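Gripper cable keeps working loose on the table arm – how do you dress yours?

Print this thread | E-mail this thread

macario_o wrote:

Hello all, long-time reader and not much of a poster, so bear with me. I look after one tabletop cell at Balcombe, two white arms bolted to a shared table, and most of what we ask of them is laying out and putting away cutlery. I inherited it in September along with a very thin folder of notes, and on the whole we get along nicely.

My trouble is the gripper cable. Every so often the left-hand gripper drops off the bus in the middle of a run, the arm holds position with its fingers shut, and I have to power the tool down and bring it back before it will talk to me again. I've swapped the cable once already and the new one went the same way after 1,000 cycles, give or take my poor bookkeeping. The connector at the tool end looks fine to me. I have been re-tying the slack whenever I pass, which I suspect is making matters worse, as I never put it back quite the same way twice!

So, how are the rest of you dressing yours? Tight to the arm, or big lazy loops?

itziar_m wrote:

Welcome out of the shadows, Macario! Lazy loops, every time. The cable wants one firm anchor near the upper joint and then enough slack to let the wrist go right round to its limit without the connector ever feeling it. What kills them is a tie pulled up hard just behind the plug, where all the bending gets squeezed into a length no longer than your thumb.

What I do is jog the wrist to one end of its travel, then the other, and hold the cable in my fingers while I do it (slow mode, somebody else on the stop button, please). You can feel it go taut long before you can see it. Wherever it goes taut, give it a bit more, and only then do up the strap.

stavros_a wrote:

I'm going to disagree with Itziar a little, and she's used to it by now. Big loops are lovely until one of them comes down on the work. We had one sweep a cup clean off the table, and after that I went over to fixing the cable at three points along the arm with soft ties and keeping the loops small. No dropouts to report, and nothing hanging where the fingers are trying to go.

I would also look at the other end before blaming the tool. Ours was a tired socket on the Trivalance supply box all along, and I'd spent a fortnight fussing over the wrist.

itziar_m wrote:

Stavros, your cell has the arm coming in low from the side, so of course the loops caught things. Macario's reach comes over from above, if it's anything like ours. Loops up at the shoulder won't bother anybody there. I do agree about checking the supply end, though – that costs you nothing.

For comparison, our own cutlery job with the cable done my way, band near the top joint and the rest left free:

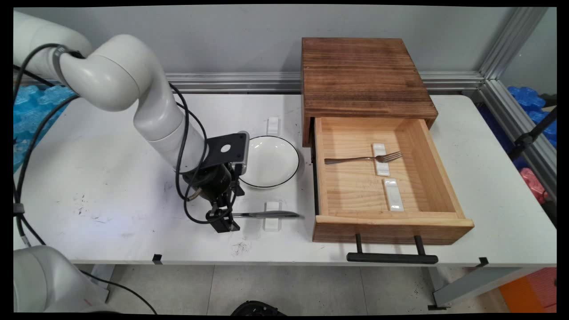

How often should the cable strap be checked on an arm that runs most of the day?

Once a week is plenty for a settled cell, with an extra look after any crash or any change of gripper, and a fresh strap whenever the old one has stopped gripping properly.

gerasimos wrote:

Nice to see the knife sitting partly on a rest, we went the same way in the end. Flat on the table was a misery.

Macario, one thing neither of them has mentioned is the mounting screws. When our gripper first started dropping out I was certain it was the cable, and I was rude about the cable to anyone who would listen, and then I found the tool could be rocked very slightly by hand. Every time the fingers touched down the whole thing shifted and tugged at the plug. Check those before you re-dress anything, go round them in a cross pattern, and put a paint mark across each head so that you can tell at a glance next time. We do ours every 2,000 cycles.

stavros_a wrote:

Paint marks, yes, very much so. I'd do them sooner than every 2,000 if the job has a lot of pressing down in it. Drawers are worse than cutlery in my experience. Ours used to yank at the handle as though it owed it money.

macario_o wrote:

Well, I've been out to look, with a torch and a cup of tea, and Gerasimos gets the biscuit. Two of the screws on the left gripper took most of a quarter turn each. The right one was solid. I've marked the lot in yellow, and then I went over to Itziar's method for the cable, mainly because I had only the one decent strap in the drawer (sorry Stavros, yours needs three and the stores were shut).

I found my tight spot exactly where she said it would be, with the wrist wound fully round. There was also a nasty little kink behind the plug where my own tie had been, so I've put that cable aside for the bin and fitted the spare from Kurnalis.

It has done 105 cycles since without a murmur. I know that proves very little when the last one took so long to go, so I shall keep quiet and carry on counting.

itziar_m wrote:

Good man. Do home the gripper again now that those screws have moved, and re-teach your pick heights while you're at it. A quarter turn doesn't sound like much, but the fingertips may be sitting a touch differently, and a knife is not a forgiving thing to pick up when you're a hair too low.

macario_o wrote:

Homing done, heights still to do. I'll get to it tomorrow morning before the others come in, when I can have the table to myself.

Reader comments

Iraklis Triantafyllou: Very useful thread, thank you. Has anyone tried a spiral wrap on the cable in place of ties? I have some left over from another job and wondered whether it would be too stiff at the wrist.

Gerasimos Sarantis: Iraklis, we tried it and it was too stiff for us, though ours was a cheap one. Fine along the upper arm, but I would stop well short of the gripper.

cell_11: Came looking for the screw pattern and stayed for the argument about loops. Loops here, for what it's worth!

Recent topics

Mladenović table clamps – which way up do they go?
Gripper fingers wearing on one side only
Re-teaching pick heights after a tool change
Slow mode cuts out when the second arm is enabled
Drawer handles, and how hard to pull them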